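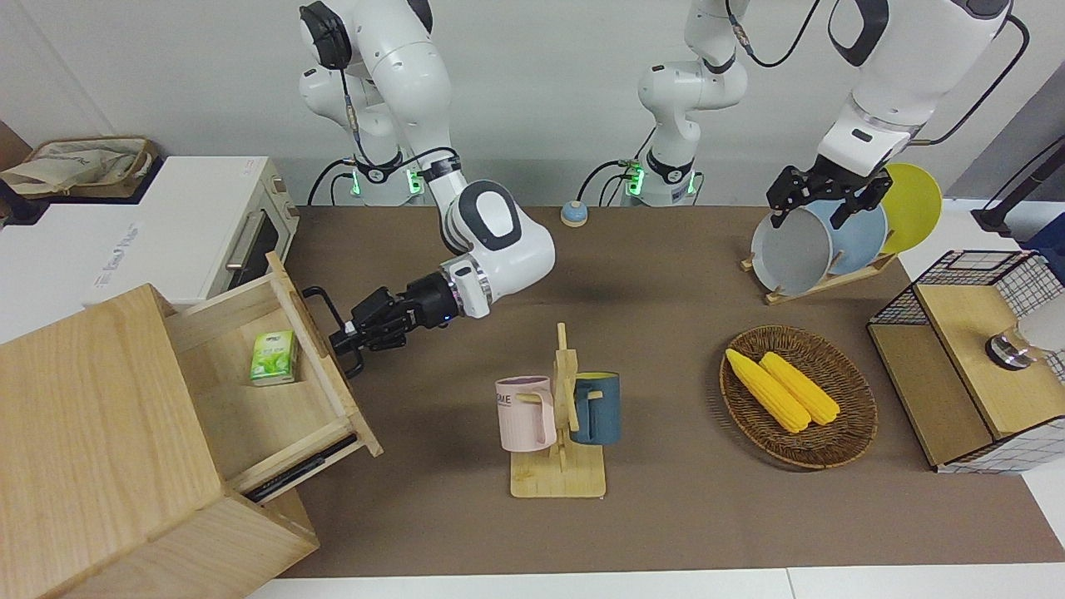

Two robot arms at a long table, the top drawer open.

Home Essays Books Archive Contact

The old stories of Kumsa were collected last year in one volume, and I bought it in April from Lument, the online shop. It has 16 tales. I read them to my daughter, one each evening, and I want to defend a thing which many buyers complain about: the tales have no moral at the end.

In one of them a heron steals the salt from the river and must carry it to the hill. Then it stops. My daughter asked what happened to the heron. I did not know, and we talked for half an hour in the dark.

The retold edition from Bollov puts an explanation after each story, printed in italics. It sold 3000 copies, while the plain one sold 549. I understand the parents who choose it, they are tired. But my grandmother in Puddale told such stories without any comment - if we asked, she told the same story again, a little slower.

A story for children can stay open. When the publisher closes it for us, we lose the talk afterwards, and for me this talk was half of the book. I would ask Lument to keep the plain edition in stock, even if it sells slowly.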